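Culberg 台面密封剂（石材用）

规格：753 毫升，金属罐装
适用：大理石、花岗岩、石灰石
不适用：人造石英石、不锈钢、上过蜡的木台面
供货：Partington 仓库直发，二月起恢复供应

先说清楚，我们店里一开始没打算进这个牌子。石材密封剂这类东西，每隔一阵就有人拿着新罐子上门，说辞大同小异：一次涂刷，多年无忧，油不沾，酸不怕。酸不怕这一条尤其可疑。大理石的主要成分是碳酸钙，柠檬汁滴上去会起反应，这是化学，密封剂渗进孔隙里能挡住颜色，挡不住表面被咬出一块哑光的印子。哪家的说明书敢写“防酸蚀”，我就先给它扣分。

Culberg 的罐子背面倒没写这三个字，写的是“延缓液体渗入”。措辞老实，这是我们愿意试的原因之一。正面那句“让石材焕然新生”就当没看见吧。

试用情况

负责店里样品台的 Folasade Afolabi 拿两块边角料做了对比，一块涂 Culberg，一块涂我们卖了很久的 Bustammont。两块都是深色大理石，抛光面，同一张大板上切下来的。酱油、红酒、咖啡各滴一处，放着不管，过夜再擦。

结果如下：红酒两边都没留下颜色。酱油在 Bustammont 那块上有一圈很淡的边，斜着看才看得到。咖啡两块都干净。柠檬汁她后来也试了，两块都起了印子，谁也没赢。

要提醒一句，深色石头本来就不容易看出渍痕，拿它做测试多少有点占便宜。浅色石材我们还没有自己的数据，厂家给的那份对比照片，前后两张光线都不一样，我不打算放上来。

用法

台面先用中性清洁剂洗净，晾透。晾透的意思是隔夜，别拿电吹风对着吹十分钟就算数。用无绒布薄涂，静置 10 分钟，趁没干把多余的擦掉。这一步最容易出事：涂厚了或者擦晚了，表面会留一层发黏的膜，灯一照全是布纹。真弄成这样，用布蘸一点原液再抹一遍，把旧的化开，马上擦干。

罐子上建议涂 2 遍。抛光面吃不进多少，我的看法是一遍够了，第二遍多半是帮厂家卖货。哑光面和火烧面孔隙大，老老实实涂两遍。

施工时开窗。气味比 Bustammont 重，像老式鞋油，隔天才散尽。完全固化之前不要放湿杯子，也不要把会滴水的电器搬回去。

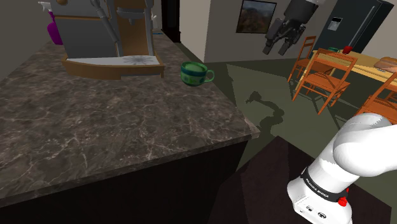
多久补一次？厂家说五年，我不信。天天做饭的厨房，灶台边和水槽边磨损得快，其他地方慢得多，没道理用同一个年限。滴几滴清水等一会儿，石头颜色变深了就该补，还是水珠就先不管。这个办法不花钱，也不用记日子。

关于那瓶配套的“养护喷雾”

Culberg 另有一款叫 Clollis 的日常喷雾，经销商很希望我们捆着卖。我们没捆。成分表上排在前面的是水和表面活性剂，香味是佛手柑，和一瓶稀释过的中性清洁剂相比，我看不出贵在哪里。真喜欢那个味道可以单独下单，我不拦着。

买家留言

Eirini Moschos：“岛台和窗边一共涂了一遍，还剩小半罐。效果说得过去，没有宣传的那么神。罐口设计很差，倒的时候顺着外壁往下流，地砖上擦了半天。”

罐口的问题我们也遇到过，已经转告厂家，回复是“会纳入考虑”。在他们考虑完之前，建议先倒进小碟子里再蘸，底下垫张报纸。

常被问到的几件事

已经有渍了，涂上去能遮住吗？
不能，还会把渍封在里面。先用敷料把颜色吸出来，吸不出来就请石材师傅看。

能直接接触食物吗？
厂家称固化后可以。我们手上没有第三方检测报告，要了两次都没给。切菜请用砧板，有没有报告都该用。

会不会改变石头颜色？
深色石材会略微变深，浅色的请先在不显眼的角落试一小块。

没用完的怎么存？
盖紧，放阴凉处。开过的罐子我们放到第二年再用，底下有沉淀，摇匀后还能涂，但这罐没有再做过渍痕测试。

退换

未开封 22 天内可退，运费自理。已开封的不退，除非罐身漏液，请在签收当天拍照发给我们。样品装目前没有，厂家不肯做小罐，拿不准的可以到店里，用 Folasade 那两块边角料自己滴点东西试试。柠檬请自带。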